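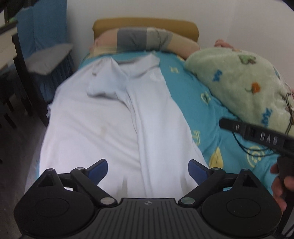 Photo: Thư Cao / Holmgren House Residents' Association

Holmgren House Residents' Association
Minutes of the regular meeting, August

Location: ground floor meeting room, Wesville
Called to order: 7:05 p.m.
Chair: R. Aldana
Minutes: Thư Cao
Quorum: met

1. Minutes of the previous meeting
Approved with one correction. Under item 4, "east riser" should read "west riser."

2. Hot water supply, upper floors
The building manager reported that the recirculation pump on the west riser was replaced on Friday. Supply temperature at the mixing valve is now stable overnight. Two residents on the top floor still report a delay at the kitchen tap in the morning. The manager suspects a balancing valve left partly closed after the pump work.
Action: manager to check balancing valves on the top two floors and report by email.

3. Laundry room
Condia has submitted a proposal to replace the existing machines under a service lease. The term is 5 years. The proposal covers parts and labor but excludes damage to drain lines. Members asked whether the price per cycle is fixed for the full term. The draft allows one adjustment after the second year – the size of the adjustment is not stated.
M. Feld asked that the larger-capacity washer be kept in any new layout, as bedding does not fit in the standard units. Agreed in principle.
Moved (Feld), seconded (Okafor): that the chair request a revised draft with a cap on the adjustment before any signature. Carried, one abstention.

4. Quiet hours
Current rule is 10 p.m. to 7 a.m. A written request was received to start at 9 p.m. on weeknights. Discussion was brief. Several members work evening shifts and cook after 9. The request was put to a vote and did not pass: 8 in favor, 20 against.
The chair noted that the existing rule on moving furniture after hours still applies, including beds and other items dragged on uncarpeted floors.

5. Storage cages
An inspection of the basement found 54 cages, of which some 20 carry no unit number. Contents of unlabeled cages will not be removed at this time. Tags will be issued at the front desk. Items left in the aisle remain subject to removal after written notice, per the house rules.
Action: Cao to draft the notice and post it by the elevators.

6. Girnanville Road entrance
The door closer is slamming again. The contractor adjusted it in spring and the setting has drifted. Replacement was preferred over a further adjustment. Cost is within the manager's approval limit, so no vote was taken.
Bicycle parking at this entrance was deferred. No drawing was available.

7. Other business
Okafor asked for the window cleaning dates. Not yet confirmed.
A question on sublet registration was referred to the manager – the form on the website is the old version and will be replaced.

Adjourned: 8:20 p.m.
Next meeting: same room, 7 p.m., date to be posted.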